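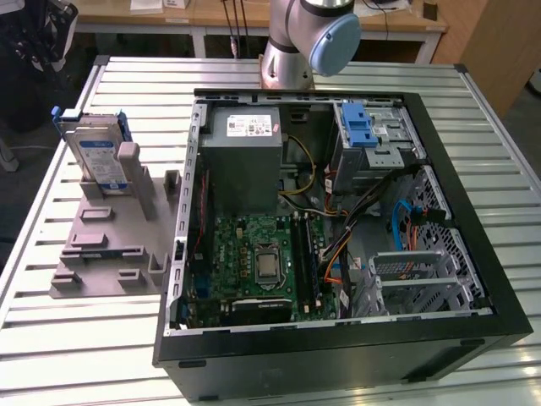
Druvex wrote under the last post that a drive swap is the wrong task to start with, as the bay tolerances on old towers vary too much for a taught path. Fair point. I have measured one case so far, and the path is only good for that one.

The fixture plate is on revision 7. The post is taller and the pads are lower.

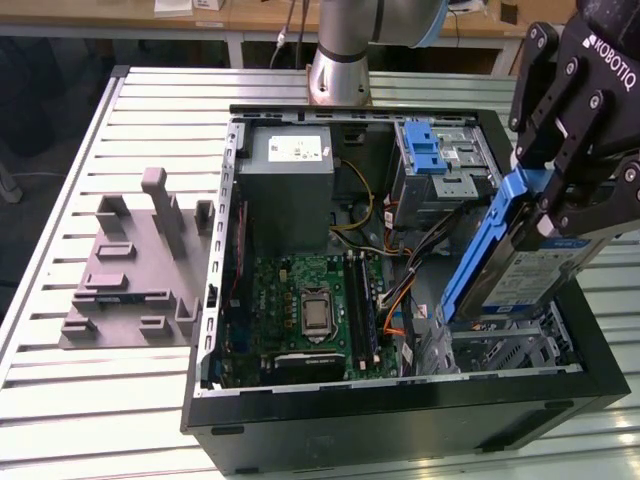
Approach speed drops for the last 14 mm, and force is checked on every step. If the limit trips, the arm backs off and tries again, up to three times – then it stops and waits for me.

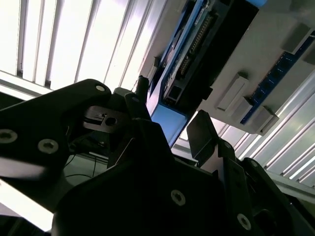

Cable slack at the wrist is next. The log stands at 293 cycles, and I want the routing settled before I add a second case.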